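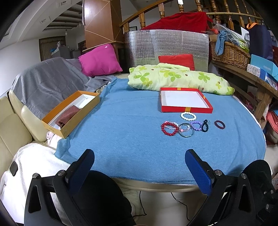 Storing mixed bracelets in two small gift boxes: what can share a box?

Jewelry and Watches > Storage and Care
Viewed 1492 times
Tags: bracelets, glass, beads, storage boxes

Isla Doolan
Posted in April

I have seven pieces to put away for several months and would like to use the boxes I already own before buying anything. The pieces are:

White pearl-bead bracelet
Red bead bracelet
Pink and clear bead bracelet
Lavender bead bracelet
Clear glass bangle, very slightly blue-green
Black cord loop
Dark maroon band ring

The boxes are one red and one orange, both white inside. I also have a brown fabric pouch that fits in the orange box when folded. The inside of the red box measures 149 mm on the long side and is 39 mm deep. I have not measured the orange one, but it takes the pouch without forcing the lid.

Until now everything has lived together in a kitchen drawer. When I laid it all out on the table I found the red bracelet has a few dull patches on the beads, and I suspect the bangle has been rubbing against it. I can't tell whether the pearl beads are real, glass or plastic. The seller's card is long gone. The three colored bead bracelets stretch, the white one does not.

What I would like to know:

Which of these should be kept apart?
Does the black cord loop need to lie open, or can it stay twisted into a figure eight? It goes back to that shape whenever I put it down.
Is the pouch better for the bangle or for the white bracelet?
Is it worth adding a desiccant packet? The boxes will be in a hall closet on an inside wall. It does not get damp.

I would prefer to avoid plastic zip bags unless there is a strong argument for them.

Borghild Westerberg
Marked as accepted

Sort by hardness first and by color second. Color transfer is a real problem but a slow one. Abrasion happens every time the box is moved.

Glass is harder than pearl, and harder than most plastics. The bangle should therefore not touch anything else on your list. It is also the piece most likely to chip if it knocks against another hard object, so the separation protects it as well. Put the bangle in the pouch and the pouch in the orange box. Leave the rest of that box empty, or fill the slack with plain tissue so the pouch does not slide when the box is picked up.

The white bracelet should be treated as real pearl until you know otherwise. That means:

Wipe it with a soft, barely damp cloth and let it air dry flat before it goes in the box.
Wrap it in undyed cotton or white acid-free tissue.
Lay it flat. Do not hang it. Strung pearls put their own weight on the thread, and silk in particular stretches over time.
Do not seal it in plastic. Pearls do poorly in very dry, closed conditions.

The last item also answers your desiccant question. Leave it out. On an inside wall in a dry closet it gains you nothing, and it is the wrong environment for pearl.

For the stretch bracelets, lay each one as a relaxed circle with no tension on the cord. Do not slide them over a tube or a rolled sock to keep the shape, which is often recommended and keeps the elastic loaded the whole time. A depth of 39 mm is enough for two layers if you put a piece of card between them. Put the red one in the lower layer by itself with tissue over it. The pink and lavender can share the upper layer, each in its own fold of tissue.

The ring can go in a corner of the red box in a twist of tissue. You do not say what it is made of. If it is metal with a colored coating, keep it away from the beads, as coatings scratch and can also mark whatever they rub on.

On the cord: if it goes back to a figure eight on its own, it has taken a set. Storing it that way does no further harm if there is no sharp fold. If you want it round again, lay it open under a book for a few days. Do not use an iron. Many black cords are waxed or synthetic and will mark or melt.

Comments on this reply

Isla Doolan: Thank you. The ring is metal as far as I know. It has no stone. Is there a test for the pearl beads that does not damage them?

Borghild Westerberg: Look at the drill holes under a magnifier. On coated imitation beads the coating usually ends in a ragged or flaking edge at the hole, with a different material underneath. Nacre on a real pearl tends to meet the hole more cleanly. Rubbing two beads lightly together is the other common test: gritty suggests pearl, smooth suggests imitation. I would start with the magnifier, as it involves no contact. Neither is conclusive on its own.

Isla Doolan: Flaking at two of the holes, grayish underneath. Imitation, then. I will still wrap it.

Borghild Westerberg: Do. Those coatings peel faster once they have started. Keep perfume and hand cream off it.

Hemi Rewi

Agree with most of the above. Two additions.

Check the red bracelet for dye before you wrap it. Dampen a white cotton swab, hold it against one bead for half a minute and look at the swab. If there is any pink on it, that bracelet should not be in the same box as anything white or pale, tissue or no tissue. The dull patches may be worn surface color and have nothing to do with the bangle.

Elastic ages whether or not you wear it. I restring stretch bracelets when the cord starts to show between the beads at rest. If there is visible cord on any of yours now, you may as well cut it and store the beads loose in a small jar, then restring when you want to wear it. One fewer thing to find broken in the bottom of a box.

Comments on this reply

Isla Doolan: The swab came away clean after two tries. No cord showing on the lavender or the red. A little on the pink and clear one, next to the knot.

Hemi Rewi: Next to the knot is normal. I would leave it.

Flynn Gilchrist

I just use a Curnis tray, the one with 29 compartments, and put one thing in each. No tissue. Had it for years and nothing has scratched. It won't go in a gift box, obviously, but it does fit in a drawer.

Comments on this reply

Maxine Pearce: She asked about using the boxes she has. Also check the compartment size before ordering any divided tray. The small squares in many of them are meant for rings and earrings, and a rigid bangle will not go in.

Flynn Gilchrist: True, my bangles are in the long section at the front.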